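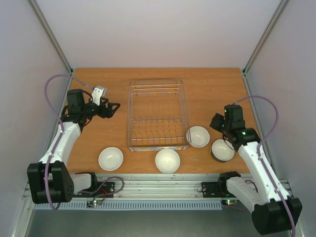
Review: Hukthorpe two-arm collection bench
Posted 2022-07-16

We bought the Hukthorpe bench in March to gather examples for dish loading, the first skill we wanted our policy to learn. It replaced a Ciltix table that needed its camera lined up again almost every morning.

Setup took two of us 3 days, most of it spent on calibration. The printed guide skips the step where you set the arm offsets, so download the newer one before you start.

As of this week we have 1,173 saved episodes with bowls and a wire rack. Another 589 were thrown out, mostly for dropped bowls or an operator pausing too long. The plain walls help a lot – footage from different days matches well enough to train on together.

The recording software is the weak part. It asks for a task name every time, and it will not let you trim the end of an episode. Eugénie Pichon on our team wrote a script that does the trimming overnight.

The purple cables are long enough for a full reach, but I would like more clips to hold them along the forearms. Flamari, the reseller, sent us a bag of 15 and charged only for shipping.

I would buy it again for tabletop work. For anything heavier than a bowl, look at the Iwasaki bench first.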